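Newsletter > Office Systems > Phones and Voice

Moving Desk Phones to the New Voice Network: What Changes in October

Brillmont offices have been running two phone systems side by side for longer than anyone planned. The older one, a switchboard cabinet with analog lines, covers the front desk, the warehouse and most of the second floor. The newer one carries calls over the office data network and has been in place at the Flurach building for a full year. In October the two become one, and every desk will be on the data network.

Lina Sayegh in office systems is running the changeover. Tymofii Kravchuk handles the wiring and switches. Most staff will need to do very little, but a few habits will have to change, and some equipment will be collected. Please read the sections that apply to your desk.

What happens at your desk

Your current phone will be unplugged and replaced with a four-line desk phone. The new phone has two network ports on the back. One goes to the wall. The other goes to your computer, so a desk with a single wall jack can still serve both. If you already have two jacks, Tymofii will decide which arrangement to use and label the cables.

The phone draws its power through the network cable. There is no power brick on a standard desk. If you find a power brick plugged in under your desk after the change, it belongs to the old phone and should go in the gray collection bin by the mail room.

Your extension stays the same. Your direct outside number stays the same as well, except for staff in the Vulier annex, where the outside numbers belong to a different carrier and could not be moved. Annex staff received their new numbers in a separate memo. Callers who dial the old annex numbers will hear a recorded message with the new one for 60 days.

Speed dials do not carry over. Write yours down before your floor is changed, or print the list from the old phone menu if you have the model with a screen. The new company directory is loaded on every phone, so internal speed dials are mostly unnecessary.
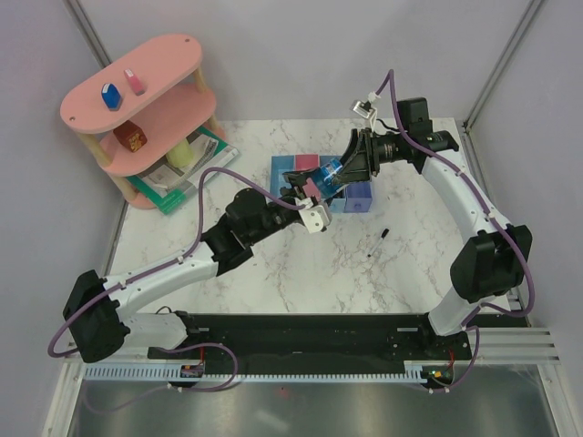 Voicemail

Old voicemail messages will not be copied to the new system. Anything you need to keep should be played back and written down, or forwarded to your email if your mailbox allows it. The old voicemail server will stay on, for listening only, for two weeks after your floor moves. After that it will be shut off and wiped.

On the new system, each message is stored on the voice server and also sent to your email as a sound file. Deleting the email does not delete the message on the phone. The red light stays on until you have played the message or marked it as heard.

You will be asked to record a new greeting the first time you press the Messages button. Until you do, callers hear a standard greeting that reads out your extension. Passcodes must be at least six digits and can't be your extension repeated.

Transfers and conference calls

Transfers work in two ways. A blind transfer sends the call straight to the other extension and drops you from it. An attended transfer lets you speak to the other person first, then press Transfer a second time to connect them. The old system only had the second kind, so the button labeled Blind Xfer will be new to most people. If you press it by mistake, the call has gone and you can't pull it back. It will ring at the extension you dialed and then go to that person's voicemail.

A conference started from a desk phone can hold three parties, counting you. Larger calls should be booked on the conference bridge, which takes up to 12 callers. The bridge is booked through the same calendar as the meeting rooms – choose Voice Bridge as the room. The dial-in number and code are in the confirmation.

Macarena Vallejo in customer accounts has tested the queue features with her team since the spring. Her main advice is to sign out of the queue before lunch. Under the old system an unanswered queue call moved along after four rings. The new one will keep offering you calls as long as you are signed in, and each one delays the caller.

Emergency calls

Dial 911 directly. You do not need to press 9 first, although calls will also go through if you do. The location sent to the dispatcher is tied to the wall jack, so please do not carry your phone to another desk and plug it in there without telling office systems. The phone will work, but the address on file may be for the wrong floor or the wrong building until it has been updated.

The phones depend on the network switches, and the switches are on battery backup. In a power cut the batteries should carry the phones for two hours. One analog line is being kept at each reception desk for longer outages. These are the beige wall phones, and they are not being removed. 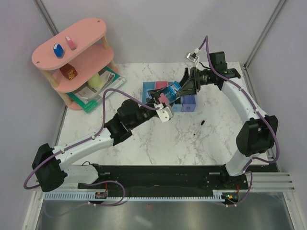 Can I keep using my headset?

Wired headsets with a small square telephone plug will work in the headset port on the side of the new phone. Wireless headsets depend on the base station, and older bases need an adapter cable. Send the model number printed under the base to Lina Sayegh and she will order the cable if there is one.

Network notes for department contacts

Voice traffic now has its own section of the network, kept apart from computers and printers. Switch ports are set to give voice priority, so a large file copy at one desk should not make calls choppy at the next. This only works if the phone is plugged directly into the wall. Small desktop switches and hubs don't pass the voice settings along correctly, and a phone connected through one may fail to register or may register and then drop calls.

If your department uses a desktop switch, tell Tymofii before the move. He would like to replace these with extra wall jacks where he can. The work order takes time, so early notice helps.

Fax machines and the two postage meters stay on analog adapters. The adapters have been tested with the current machines. Anyone planning to buy a new fax machine or a card reader that uses a phone line should check with office systems first.

The door phone at the Flurach loading dock rings a group of extensions. At present the group is the dock office, the warehouse lead and the shipping desk. Reet Lill keeps the list and can add or remove people. Pressing star 5 during a door call releases the lock, the same as before.

Working from home

Staff who work from home part of the week can use the softphone, a program that puts your extension on your laptop. It rings at the same time as your desk phone. Install it from the software page, sign in with your usual account, and pick your headset in the audio settings before your first call. The laptop's own microphone will work, but callers have complained of echo.

The softphone has to be run over the company VPN. Without it, the program shows your extension as offline and calls go to your desk as usual. Home internet service that handles video meetings should handle calls without trouble. If the sound breaks up, try a network cable before reporting a problem.

Do not rely on the softphone for 911 from home. Use a cell phone or a home line.

Training and support

Short training sessions will be held in the Toom room on the ground floor the week before each floor moves. You will be able to practice transfers, holds and call parking on working phones. Sign up on the intranet page under Voice Move. Gediminas Kazlauskienė will run the sessions for the warehouse separately, during shift overlap, and no sign-up is needed for those.

A one-page guide will be left on each desk with the new phone. It covers voicemail setup, both kinds of transfer, call forwarding and the queue sign-in codes. More copies can be printed from the same intranet page.

On the morning after your floor moves, please make one outside call and one internal call before 10. Report dead phones, wrong names on the display or missing lines by dialing extension 60, which goes to the support desk and will be staffed from 7 during the changeover.

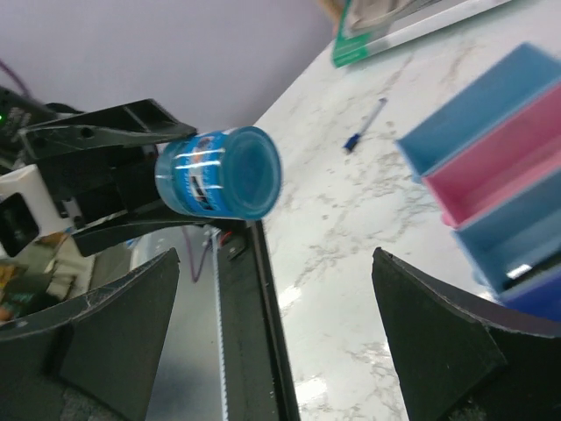
A blue jar held on its side in a black gripper.

Old handsets

The old handsets are leased and have to go back to the supplier complete, with the handset cord and the stand. Please leave them on the desk. Missing parts are billed to the department. Phones that were bought outright, mainly in the Vulier annex, carry a green sticker and will be recycled.

The floor-by-floor schedule is being finished now and will be posted on the Voice Move page. Departments with a deadline in October that rules out certain mornings should send those dates to Lina Sayegh as soon as they can.

Contact: Brillmont Office Systems, extension 60 | © 2026 Brillmont | Back to top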